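Popsicle Mold Questions I Get All the Time

Which mold do you use?

The Tornila, mostly. It makes 9 pops at a time and the lid holds the sticks straight, so I don't end up with those sad leaning ones. I also own the Pomivby, which is cute (little rockets!) but a pain to wash. 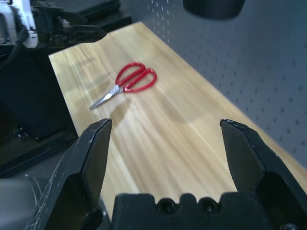

Both are silicone, and both go in the top rack of my dishwasher. I pull the lids off first and let everything dry upside down overnight.

Why won't my pops come out?

You're probably tugging too soon! Run warm water over the outside, count to ten, then wiggle the stick.

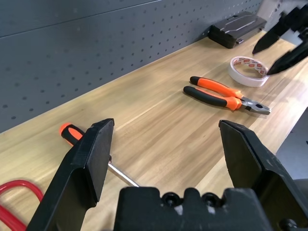 Sticky pops are usually sugary pops, too, so go easy on the honey. If you buy those long sleeve pops instead, there's no wiggling at all — just grab a pair of scissors, like the red-handled ones up the page, and snip off the top. My kids would live on those if I let them.

Can I use yogurt?

Yes, please do. Plain whole milk yogurt with mashed berries is my favorite, and it freezes creamier than juice.
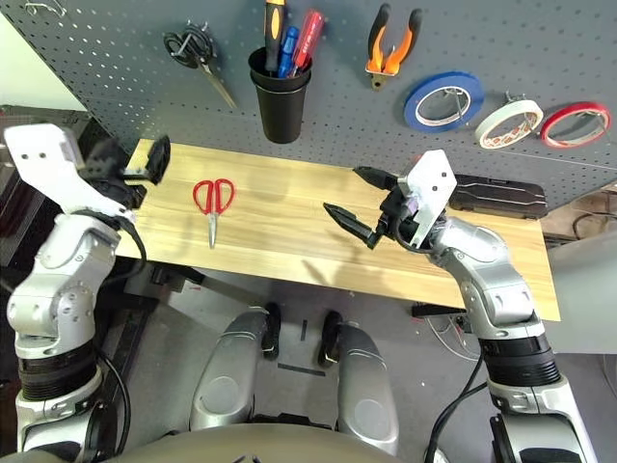

I stir in 2 spoonfuls of jam when the berries are sour, and I leave some streaks in because they look pretty. Low-fat yogurt goes icy on me every time.

How long do they need to freeze?

Overnight if you can stand it. I fill mine after dinner on Sunday and don't peek until breakfast.

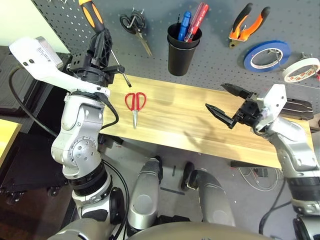 Mali Wogan wrote in to say her juice pops are solid by bedtime if she fills them at lunch and shoves the mold against the back wall of the freezer. I tried it with lemonade and she's right — yogurt still took me all night, though.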